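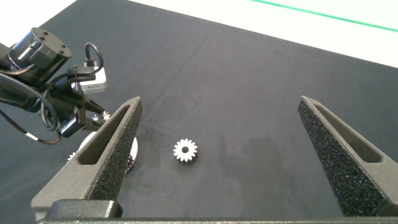

Projects > Handset Power Study > Reports to Veltier

Reading time: 4 minutes

Second progress report on the handset power study
Prepared for the Veltier fund by Rhea Espiritu
January 4, 2025

The first report ended by saying we expected to confirm the Skavitz battery figures by now. We haven't confirmed them, and I'd ask the fund not to repeat them in its own material until we have.

To recap for anyone new to the file: Skavitz sells a power management chip to phone makers and says that phones using it last noticeably longer between charges. Veltier is paying us to find out whether an ordinary owner would see any difference. We bought 13 phones over the counter, all of them Leblanc handsets. Some have the Skavitz chip and the rest are from the production run just before it. Otherwise the two versions are sold as the same phone under the same name. I have my doubts about "the same phone", and I'll come to those.

Work done

Eleven of the handsets have been through the full set of drain tests. That is 11 out of 13, so we are two short of where the plan said we would be. One of the missing pair would not hold a charge from new and has gone back to the shop. The other updated itself overnight to a later system version, in spite of every setting we could find telling it not to, and its results can't be compared with the others. Tsutomu Sugiyama has since put all the phones on a closed network. We should have done that at the start.

We now have 1396 hours of logged running time. The number looks good in a report and I would not read too much into it. A fair share of those hours is standby with the screen off, where every phone we have tried does well and the differences are too small to mean anything. The useful hours are the mixed-use ones: maps, video, messages, a poor signal, a call in the middle. We have far fewer of those.

What we found

In standby, no difference we would defend.

In video playback, the phones with the newer chip did last longer. Before anyone gets excited, Aurélien Arnaud noticed that the newer phones also arrive with a lower default screen brightness. When he matched the screens with a light meter, most of the gain went away. What is left may be the chip. It may also be a slightly different screen part, and Leblanc has not answered our question about whether the supplier changed between runs.

In mixed use the results are all over the place. Two phones of the same version, tested side by side on the same script, differed from each other by more than the average gap between the versions. Until we understand that, I don't think we can say anything about mixed use at all, and I would sooner leave the page blank than fill it with a chart.

The Sirnix score

The fund asked us to include the Sirnix battery score, as it is the one shoppers see quoted on shelf labels. We have run it on every working handset and the scores favour the newer chip clearly and consistently. They are more consistent than anything else we have measured, and that bothers me. Rosaura Grajales ran the same test with the app renamed and its installer repackaged, so that the phone would have no easy way of recognising it. The lead shrank. It did not disappear, and one renamed run per phone proves very little, so I am making no accusation here. She will repeat it properly, with several runs each and the order shuffled.

Skavitz, for its part, sent us a slide pack. It cites its own laboratory, a test method it describes as "representative", and no raw data. We asked for the method in writing and were offered a call. We have asked again.

Money

Spending is within the budget with one exception. The light meter was not in the plan and cost 700 euros. I approved it because without it the video results would have been wrong and we would have published them. I'd be grateful if the fund could confirm that it may come out of the equipment line.

Next

- Replace the faulty handset and roll back or replace the updated one.
- Repeat the renamed Sirnix test.
- Put all the mixed-use runs through a second time, with the phones swapped between test positions in case the fault is in our room.
- Open one phone of each version and compare the parts. Nadège Marchal will do this last, as neither phone is likely to be much use afterwards.

The plan has us delivering final results in March. I think we can deliver something in March. Whether it will answer the question the fund asked depends on the mixed-use repeats, and if they come out as scattered as the first set I will say so and we can discuss whether more phones would help. I am not convinced they would.

Comments (4)

pelham_k
I have the older one and my partner has the newer one. Hers lasts longer, but she also never uses it.

Dorrie
Which brightness did you match at? Half on the slider isn't the same thing on those two screens.

Rhea Espiritu
Dorrie, we matched by meter reading on a plain white page and ignored the slider. The settings will go in the appendix to the final report.

oldnokiaman
Did the shop take the faulty one back without an argument? Mine wouldn't.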